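Planuvetti Tabletop Planner

Planuvetti is motion planning software for single-arm tabletop work. It takes object poses from your perception system, or from the Niltgate module sold separately, and returns collision-checked paths for the arm and tool.

The planner keeps at least 2 mm between the tool and neighboring parts unless you set a different value. Plans for a typical pick take about 800 ms on a standard desktop PC.
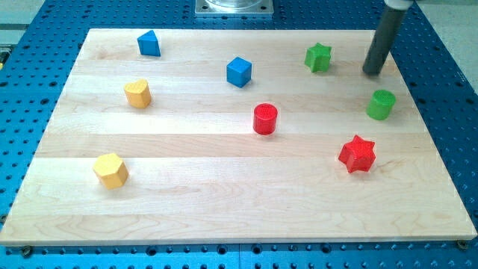

Colored blocks on a maple work board, with the tool tip near the green star.

Shape models can be imported as STL or STEP files. Prisms, cylinders and cubes are built in. Outlines such as hearts and stars need a model.

Runs on Linux. Python and C++ interfaces included. Log files open in Cordero Viewer 2 and later.

Single-seat license: $3,865
Annual renewal: $1,213
Sold and supported by Brolum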